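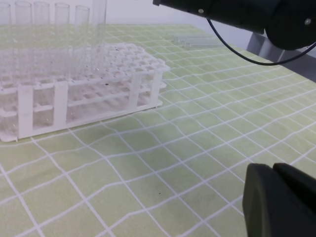

The Long Fall: How Trundunier Rebuilt Its Jump

April 19, 2018

The jump in Trundunier takes 20 frames to reach its peak and 17 to come back down. Those two numbers have been fixed since November. Before that, according to lead programmer Mahfuz Kodikara, they changed almost every week.

Trundunier is a side-scrolling platform game from Jitance, a small studio whose earlier work was mostly puzzle games for phones. The player controls Yusof, a bell ringer who climbs through the flooded town of Cletwood by jumping between roofs, ropes and chimneys. There is no combat. Almost every problem in the game is a question of distance and timing, so the jump carries more weight than it would in a game with other things to do.

The first version used the engine's built-in physics. Yusof was treated as a rigid body, given an upward push and left to fall under gravity. It was accurate and testers disliked it. He hung near the top of the arc for too long, and on sloped roofs he picked up sideways speed that the player had not asked for.

"A physics engine answers a question we weren't asking," Kodikara says. "We wanted to know where he would be on frame 12. It wanted to tell us about friction."

The team removed the rigid body and wrote a controller that sets position directly. Gravity is now stronger on the way down than on the way up. Letting go of the button early cuts the upward speed by half, once, and pressing it again has no effect until Yusof lands. Horizontal speed in the air is capped at the running speed.

Two allowances sit on top of this. A jump pressed up to five frames after leaving a ledge still counts, and a jump pressed up to six frames before landing is stored and used on contact. Both are common in the genre. Jitance's version differs in that the ledge allowance drops to two frames on ropes, where the longer window let players skip whole sections of the bell tower.

Changing the arc broke the levels. Cletwood is built from 928 separate screens, and many had gaps measured against the old jump. Kodikara wrote a tool that plays each screen from every entrance, trying combinations of held and released buttons, and reports any exit it cannot reach. Its first full run produced 2326 warnings. Most were duplicates, where one bad gap was reported once for each path leading into it. The rest were fixed by hand.

The tool still has limits. It does not understand moving platforms well, and it treats the rising water as a solid floor. Screens that use either one are marked for human testing.

The camera was the last part to settle. It follows Yusof horizontally at all times, but moves vertically only when he lands or falls past the lower third of the screen. An option in the menu restores the older camera, which tracks him in both directions.

Trundunier is in development for PC. Jitance has not set a price, and console versions depend on how the rope code performs on slower hardware.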